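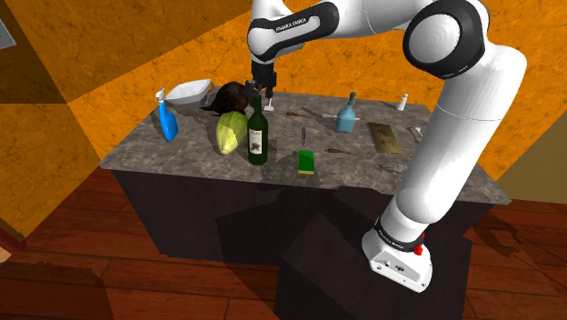 ## 4. Equipment Planning from Simulated Layouts

The Sevov kitchen cell was budgeted before any hardware was ordered. Arm, pedestal, and counter were first placed in simulation, and purchase decisions were deferred until the layout had been fixed. The budget covers two arms, one for the Atine site and one for Villov. Both sites receive the same pedestal and the same two-fingered gripper, so that spare parts can be pooled.

### 4.1 Pedestal and mounting

Pedestal cost depends mainly on height and on the stiffness required at the mounting plate. We compared a welded steel unit, quoted by Calimlim at $3,000 per site, with a bolted frame at $2,600. The bolted frame was selected. It can be shimmed after delivery, and its height can be changed if the counter at either site differs from the model. Floor anchors are budgeted separately under installation.

The pedestal is placed directly against the end of the counter. This gives up some floor access on that side but brings more of the work surface within reach. A freestanding position was also modeled and was dropped when the back corner of the counter became hard to reach with the gripper pointing down.

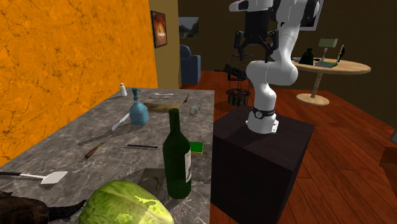
*Sevov Project planning group, Atine and Villov*

**Figure 1.** Simulated layout with the pedestal beside the marble countertop. The gripper is open and points down. Test objects include a wine bottle, a cabbage, and a sponge.

### 4.2 Object set

The object budget is small compared with the arm but recurs every quarter. The purchase list has 46 entries. Rigid items such as bottles, knives, and cutting boards are bought once, with one spare of each. Sponges are treated as consumables. Produce is bought locally and is not stocked.

Objects in the simulated set were kept only if a comparable item could be bought for both sites. Glass bottles remain on the list, although breakage is expected; plastic substitutes would change the mass and surface friction assumed in the grasp trials.

### 4.3 Order of purchase

Pedestals are ordered first, followed by the counters and then the arms. Grippers ship with the arms. The object set is ordered last, once counter dimensions have been measured on site and entered back into the model.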